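Working Rules for the Two-Arm Bench
Anika Haverford, April

OK, so last time we got through the big standards talk, and several of you asked what any of it means when you're standing at the bench with your sleeves rolled up. Fair question! These notes are my attempt, and they go with section 8 of the Sulden handout, so keep that one handy.

Start with the parked position. Both arms go up, fingers open, tips well clear of anything on the table, before a hand goes anywhere near. And parked isn't the same as safe to reach in. You still press the stop, and you still say "hands in" out loud so your partner hears it. I know it feels silly the first time. Do it anyway — I do, even when I'm alone in there.

Speed next. Our house limit for a new routine is 100 millimeters per second until you've watched it run clean from start to finish, and after that you may go up to 400. The Drukach controller keeps whatever limit the last group typed in, so read the number off the screen before you enable anything (don't trust your memory of yesterday, please). If you change it, write it in the log with your initials.

Two arms over one table also means a shared middle, and this is where most of the write-ups I grade get thin. Give each arm its own side. If they both need the middle, decide in the plan which one goes first and where the other one waits. "They'll avoid each other" is not a plan! The Hodham group last term wrote theirs as a tiny table, arm on the left and waiting spot on the right, and it was the easiest one I've ever had to check.

Cables: look at the slack with the wrist turned as far as your routine turns it, then turn it the other way and look again.

Last, the table itself. Only the things your task needs, and every one of them named in your sheet, clear stuff included. A see-through plate is easy to leave off the list and just as easy to clip with a fingertip.

For your write-up, do a before-start check of the bench as set out at the end of these notes, 13 lines at most, and bring it to the Nikolaidis room.
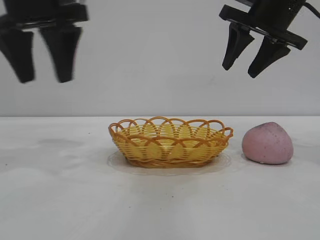

Reading time: 2 min

Begin with the right arm, the one that's tilted, and put down what it would meet first on the way down — the pink lump or the rim of the basket. Then do the left.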